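Comunidad Plulo – Ayuda y consultas
Categoría: Devoluciones y garantías

Plazo de devolución de juguetes sin embalaje original

Consulta de M. Loureiro
Estimados señores: adquirí en la tienda Silalora un lote de juguetes de plástico por 40 euros. El embalaje se desechó. Desearía saber si conservo el derecho a devolverlo y quién asume los portes.

Respuesta de Myrtle Schumacher – 25 de octubre de 2018
La ausencia del embalaje no extingue por sí sola el derecho de desistimiento en compras a distancia, si bien el vendedor puede descontar la pérdida de valor. Conviene comunicar la decisión por escrito y adjuntar fotografías de los artículos.

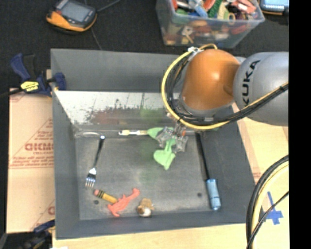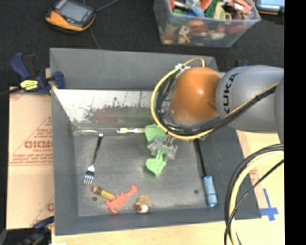

Juguete de plástico verde, en ambas imágenes.

Los portes corresponden al comprador, salvo que las condiciones de venta dispongan otra cosa.

Respuesta de Tanus
A mí me descontaron el 50 % y no reclamé. Consulte las condiciones.

Respuesta de usuario registrado
Mismo caso, pendiente de resolución desde noviembre del año pasado.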